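How to Stretch Your Own Canvas for a Landscape Painting

Sooner or later most painters get tired of store-bought canvases that sag in the middle, and if you've been painting with me at the Nandton workshops you have heard me grumble about them more than once! Stretching your own is a lovely, quiet job, and after the first couple you'll find your hands remember it without you. Give yourself an unhurried afternoon and a big clean table.

What you'll need

4 stretcher bars, in two matching pairs
Medium-weight cotton duck or linen (I like the unprimed cotton from Punda, but any decent roll will do)
Canvas pliers and a staple gun
A carpenter's square, a soft mallet and sharp scissors
Acrylic gesso and a wide brush
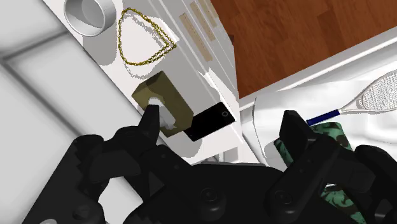

Step 1: Put the bars together

Push the corners into each other by hand, then tap them snug with the mallet. Lay your square inside each corner and check it before you go any further. A frame that's a hair off now will be crooked on the wall forever, and no amount of pulling fixes it later (ask me how I know). When you're happy, put one staple across each joint to hold it.

Step 2: Cut the cloth

Lay the canvas out flat and set the frame on top with the beveled side facing down. Cut four inches bigger than the frame on every side. That sounds generous, and it is, but your pliers need something to grab. Keep the weave running straight along the bars.

Step 3: Staple from the middle out

Put one staple in the middle of a long side. Go straight across, pull firmly with the pliers and staple there too, then do the same on the short sides. You'll see a sort of diamond crease in the cloth, and that's just right.
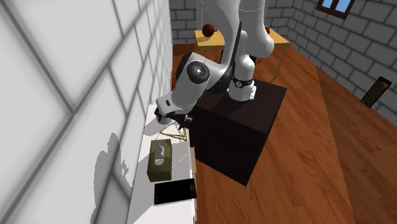

Now work toward the corners a little at a time, always going to the opposite side after every couple of staples. Don't haul on it with all your might - firm and even is plenty, and the gesso will tighten it some more. Stop a few inches short of each corner.

Step 4: Fold the corners and prime

Tuck the corners the way you'd tuck a bedsheet, pull them flat and staple them down. Then brush on two thin coats of gesso, the second one crosswise to the first, and let each dry fully. Sand lightly in between if you like a smoother ground for skies.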